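Kendell District Football Forum > Senior Men > Tactics and Squad
Thread: Back three or back four without Koutsoukos

karamanlidis_d
With Iason Koutsoukos out until January we need to settle the shape. My view is a back three, with Alexiou in the middle and the two full-backs tucked in. Periklis has the recovery pace to sweep and he reads the second ball better than anyone else in the squad. A four leaves him paired with Vrettos, and both of them want to step out and engage. Against Tolter on Tuesday they both went to the same striker twice in the first half.

offside_trap_69
Disagree. The problem against Tolter was the distance between the back line and the holding midfielder. Changing the number of defenders doesn't fix that. We were playing a high line with no pressure on the ball, so their number six had time to pick a pass over the top. Drop the line ten metres when the press is beaten and the four works fine.

skinivon_end
Agree with the post above on line height. I'd add that our wide players can't do the running a 3-5-2 asks of them. Wing-backs on our pitch have a lot of ground to cover and it cuts up badly on the far side. We tried it at Skinivon last season and had both of them cooked by the hour mark.

karamanlidis_d
We tried it at Skinivon with two wingers playing wing-back. A full-back pushed on is a different job. Also the third centre-back covers the channel, so the wing-back can hold a higher starting position and make fewer long recovery runs.

EvGkikas
Evangelia here, I do the match notes for the reserves. Charalambos Vrettos played the left of a three for most of last season at that level and was comfortable. He is left-footed and will carry the ball into midfield if nobody closes him. In a four he gets pinned because the winger stands on him. His weak point is defending the back post from a deep cross, and a three exposes that less.

offside_trap_69
Reserves opposition sit off, though. Put a proper press on him and he goes back to the keeper every time. Our keeper's distribution under pressure is average at best.

halfspace
The goal kick routine matters more than the formation label. We build with the two centre-backs split to the edges of the box and the six dropping between them, so it's a three in possession already. The only real question is who the spare man is when we lose it. At the moment it's the six, and he's 5 ft 7 and loses most of his aerial duels.

skinivon_end
That's a fair point. Would you play Alexiou as the six, then, and have him drop in?

halfspace
No. His first touch with his back to goal isn't good enough. I'd keep him central in the four and tell Vrettos to hold. One steps, one covers, and the call comes from Alexiou. Koutsoukos was making that call before, and I haven't heard anyone make it since he got hurt.

karamanlidis_d
Hearing it from the stand isn't much of a measure, but I take the point on communication. I still think the three gives more margin for error while they sort it out. Tsoukalas play two up front, narrow, and will have a two v two all afternoon against your four.

offside_trap_69
Only if the full-backs are both high. Keep the far-side one home and it's three v two. That's basic rest defence.

EvGkikas
For what it's worth, the squad list for Tsoukalas has 26 names on it and only three natural centre-backs. If you start all three there is no cover on the bench. One yellow card early and you're changing shape anyway.

karamanlidis_d
Hadn't considered the bench. I'd start the three and go to a four if someone is booked, but I accept it's thinner than I'd like.

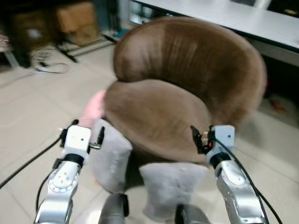
When a team playing a back three loses the ball, who should cover the channel behind the wing-back?

The centre-back on that side moves across to cover it, with the central defender and the far-side centre-back shuffling over and the opposite wing-back dropping in to restore the line.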